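4. Connecting Inga to your lender accounts

Inga pulls balances and payment dates from your card and loan accounts. The sales page says this takes two minutes. Allow longer, especially if your lender is a small one.

1. Open Settings, then Accounts, and choose Add Lender.
2. Pick the lender from the list. Drelumley and Enden appear twice; use the entry marked "consumer credit."
3. Read the consent page before you tap Agree. It asks for 19 permissions. Inga needs 8 of them to work, and the rest are switched on by default. Turn them off.

Caution: "Read only" covers balances. It does not cover the Autopay permission, which lets Inga move money. Leave it off until you have checked one full statement by hand. 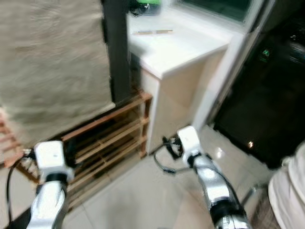
4. Enter the code your lender sends you. It expires after 4 minutes, whatever the screen says.
5. Compare the interest rate in Inga with the one on your statement. Promotional rates often import as permanent – correct them under Edit Terms.

Note: The "Savings Found" figure is an estimate made by Wudlow, who also earn a fee on the loans they suggest. Treat it accordingly.

To disconnect, remove the lender in Inga and then revoke access on the lender's own site.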